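Leleck Handling Group - Weekly Operations and Safety Meeting
Minutes

Date: Thu 18 April
Present: Annapurna Krishnan (chair), Indira Panicker, Kofi Amegashie, Frauke Janssen
Apologies: Sumathi Naidu (sent written notes on item 2)

1. Minutes of last meeting
Accepted with one correction. The spare finger pads were ordered by Frauke, not Kofi.

2. Gripper closing without command, Landance line
Kofi went through the report. During a pick trial the Landance gripper closed while the operator was reaching in to straighten a part. The hold state was showing on the Pinto controller at the time. The operator's glove was caught between the finger pads and came free when the E-stop was pressed. No injury. First aid looked at the hand and the operator finished the shift on other work.

The controller log shows the close command at cycle 3,807. The hold had been set 2 seconds earlier. Kofi's reading is that the command was already in the queue and the hold did not clear it. Frauke does not think this is the whole story. She has seen the same fingers creep shut after a loose connector at the housing, with nothing in the log at all. Both causes to be checked.

Sumathi's notes say the hold light was changed from red to amber in the last software update and that two operators took amber to mean safe to reach in. Annapurna asked who had signed off on the change. Indira will find out.

Agreed that hold is not to be used as a safe state on any gripper until this is closed. Anyone reaching in presses the E-stop first.

3. Repeat test
Frauke and Kofi ran 1,000 open and close cycles on the bench unit with hold set at random points. The fingers closed after hold 7 times. All 7 were with the queue running. With the queue switched off there were none. The connector was not disturbed in this test, so Frauke's point is still open.

Indira asked if the hand-held tools are affected, as they use the same finger pads.
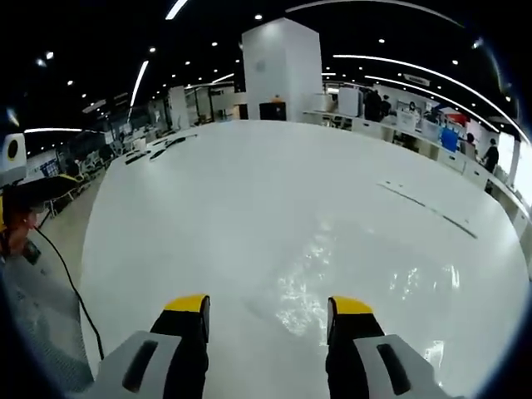

Kofi said the pads are the same part but the Pinto queue is not involved, so he does not expect the fault there. Frauke would still like the connectors looked at. Agreed to check every hand-held unit before it is next signed out.

4. Supplier
Rolus have been sent the log and the test results. They replied that they are looking into it and gave no date. Annapurna will call them on Monday and ask for a fix or a rollback to the earlier version - the rollback would also bring back the red hold light.

5. Other business
The near-miss form has no box for software version. Indira to add one.
Door sensor on cell two is still sticking. Carried over again.

Actions
Annapurna - call Rolus, report back by email
Indira - trace sign-off for the hold light change; update near-miss form
Kofi - switch off the queue on all Landance units; post E-stop notice at each cell
Frauke - connector test on the bench unit; check hand-held units
Sumathi - brief both shifts on item 2

Next meeting: first week of May, time to be confirmed.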